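Last updated 21 May 2019
3 min read

So I said I'd write up how I learned to drink enough water after moving to Stokenmont, and a few of you asked again this week, so settle in, because I do go on a bit.

First thing to know: Stokenmont is dry. I grew up by a river where towels never dried, and then I moved up here and my lips cracked in two days. I blamed the new job, the new bed, the bread. It took me a whole July of afternoon headaches to think of water.
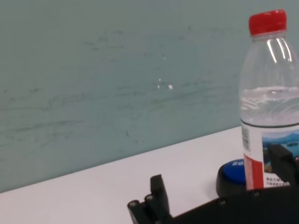

Wendt replied: did you try drinking before you get thirsty? I moved up here from the coast too and the mornings made all the difference for me

Yes! Mornings are where it finally clicked for me as well. I used to have two coffees and nothing else until lunch, and then wonder why I felt like an old sponge by 3. Now I have a glass before the kettle even goes on. I still have both coffees, I'm not a saint.

I did try the apps, by the way. Zomard was the one I stuck with longest, and it sent me a little chime every 30 minutes until I wanted to throw my phone in a pond. It lasted 13 days. Lovely idea, and maybe you're a person who likes a chime! I like being left alone.

What worked better was plain old putting water where I already sit. One at the desk, one by the bed, one by the door for the walk to the bus. If I have to get up for it, I won't – I know myself by now.
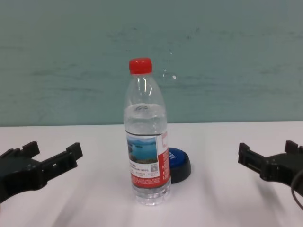
Carodon

Next question I always get: does it have to be plain? Mine is, mostly, but I grew up on weak tea and I count that. Soup too. My grandmother put cucumber ends in the pitcher and let them sit overnight, and I still do it in summer when the garden gets away from me. It tastes like a very polite salad.

I also count fruit, and I will not be argued out of it. Half a melon on a hot evening does more for my mood than any glass of anything.
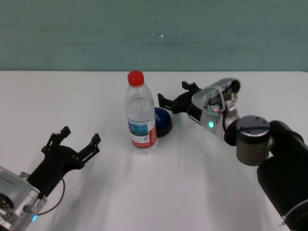
Oranges are good for this too, though they're pricey up here until the market gets going. I peel one before bed and leave the pieces in the fridge, and they're so cold and nice the next morning that I eat them standing up with the door open.

Something I got wrong, so you don't have to: I tried to catch up at night. I'd notice at nine that I'd hardly had a thing all day, drink three big glasses in a row, and then be up and down the hall until morning feeling very sorry for myself. These days if I've missed it, I've missed it, and I start over after breakfast.

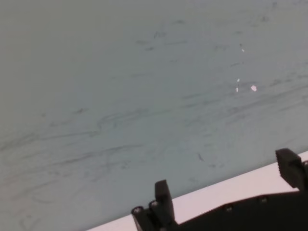

Same goes for weekends, which used to throw me off completely. No desk, no bus, no routine, and suddenly it was Sunday supper and my head was pounding. Now I have a glass whenever I come in from outside – garden, mailbox, anywhere – and that seems to cover it.

I'm no doctor, obviously, and if yours has told you something different, please listen to them and not to me. Next time I'll do the humidifier saga, which is longer and involves a flooded bookshelf.

Contact | © 2019 Carodon | Back to top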